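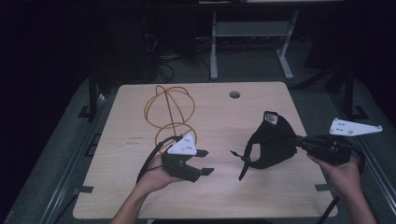
ハンドグリッパー一組による卓上作業。左にオレンジ色のワイヤー製の物体、中央に黒い布製のポーチ状の物体

ケルスティン・フレーリヒ様

いつも温かく見守ってくださり、ありがとうございます。卓上操作プロジェクト「Melel」の進捗をご報告いたします。前回のお便りでは順調な話ばかり書いてしまいましたので、今回は少し言いにくいことから始めさせてください。助成金で揃えた手持ち式グリッパーに不具合が見つかり、収録を一時止めておりました。

経緯
異変に最初に気づいたのは、収録データの点検を受け持っているネギン・ホスラヴィさんです。指を閉じきったはずの場面で、開き幅の記録が途中の値のまま動かない箇所がある、と知らせてくれました。はじめは私も解析側の設定違いだろうと軽く考えてしまい、半日ほど見当違いのところを探しておりました(ネギンさんには後で謝りました)。その後、ホーマンさんと二人で手元の動きを変えながら試したところ、手首を内側へひねった姿勢でだけ信号が途切れることが分かりました。原因は、グリッパーの後ろから出ているケーブルの付け根です。曲げが一点に集中し、中の線が傷んでおりました。

困ったことに、途切れている間も画面には直前の値が表示され続け、警告は何も出ませんでした。作業者にはまったく普段どおりに見えていたわけで、ここは私どもの設計の甘さだったと反省しております。

データへの影響
全816件の収録を見直し、同じ症状のあるものを36件見つけました。布やポーチのような柔らかい物をつかむ課題に偏っております。手首を大きく返すことが多い課題ですので、うなずける結果ではありました。36件のうち31件は同じ内容で録り直しを済ませ、残りもケーブルの交換が終わり次第、取りかかります。硬い物やワイヤー状の物の課題についてもひととおり確かめましたが、こちらは幸い無事でした。

安全面について
けが人は出ておりません。ただ、調べている途中でもう一つ気がかりな点が見つかりました。傷んだ箇所の被覆がわずかに裂け、素手で持つと手のひらに触れかねない位置にあったのです。流れているのは弱い電流ですが、安全担当のオバディア・ムゴさんと相談し、その日のうちに該当のグリッパーを使用中止にいたしました。判断の早い方がそばにいてくださるのは、本当に心強いことです。

講じた対策
ケーブルの付け根に曲げ止めを足し、腕に沿わせる経路も見直しました。手首の動きに引っ張られないよう、長さにも少し余裕を持たせています。ソフトウェアの側では、値が6秒以上更新されないときに音で知らせ、収録を自動で止めるようにしました。初めて鳴ったときには全員が飛び上がりましたので、音量はもう少し控えめにするつもりです。始業時の点検表にも、手首を左右いっぱいに返して値を確かめる項目を加えました。

予算と日程
交換用のケーブルはPrirkov社に発注し、予備費の中で収まる見込みです。追加のお願いをせずに済み、ほっとしております。日程のほうは正直に申しまして遅れが出ており、次の課題群の開始は1月にずらさせていただきたく存じます。それまでの間に、ニルファル・シャフバジさんが進めている両手の協調動作の整理を前倒しし、空いた時間を無駄にしないようにいたします。

お願い
曲げ止めは今のところ手作りの部品で、耐久性がまだ読み切れません。以前お話に出たBunton工房の試験機をお借りできるようでしたら、屈曲試験をかけてみたいと考えております。ご紹介の労をお取りいただけましたら大変ありがたく存じます。録り直し分の一覧と改訂した点検表は、共有フォルダ「Coman」に入れてありますので、お手すきの折にご覧ください。

寒くなってまいりましたので、どうぞご自愛くださいませ。

11/5/22
Melel担当 ホーマン・コルデスターニー
(文面の取りまとめはニルファルと二人で行いました)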